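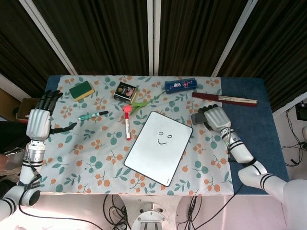 Usha Arumugam asked that the cloth matter be taken first, as she must leave at 7.30, and she said that a tablecloth which does not reach both sides is worse than no tablecloth. In her opinion the small things slide on the bare part and end on the floor, and she is tired to look for markers under the heater.

Minutes of the Craft and Letters Table, Skester Hall, small room
Month: August
Present: 11 members
Apologies: received from Mrs Brukham and from Leo Després

1. Tablecloth
The cloth with the orange berries and green leaves was discussed. It leaves a wide band of the blue table uncovered on the right. Two members like the pattern very much and do not wish to lose it. Usha proposed to buy a wider one in a plain colour. The shop Bellow has one for $38, in grey or cream. It was answered that cream will show marker in one evening. Decision: the berry cloth stays until the end of term, and Usha will bring a sample of the grey. She left the meeting after this item.

2. Things left on the table
At the end of the evening the table is not cleared, and the group which comes in the morning has complained in writing. The letter was read aloud. It mentions pencil cases, rulers, a sponge and "an assortment of tins". The members agreed on the following:
Markers go back in the tray with the caps on.
The sponge goes to the sink and not on the cloth.
Pencil cases and other cases go home with their owners, or in the cupboard on the second shelf.
The small black tin with the pink and gold label may stay, but it must have a place.
It was asked who owns the navy pencil case with the cartoon prints. No answer was given. It will be kept in the cupboard until next meeting.

3. Whiteboard
The little whiteboard is to be used for the topic of the evening. At present it has a smiley face. Leo Després had sent a message that he would like the face to remain. It was agreed that the topic can be written under it, where there is enough space.

4. Flowers
The artificial tulip was bought for the centre of the table, but we have still no vase. Three members offered one. The lowest and heaviest will be chosen.

5. Money
Balance at the start of term was $2095. After the hall fee and the materials there is $1480. The purchase of the new cloth is possible but was not voted.

6. Other business
The cupboard key is sticking. To be reported to the hall office.

Meeting closed at 8.15. Next meeting in September, same room.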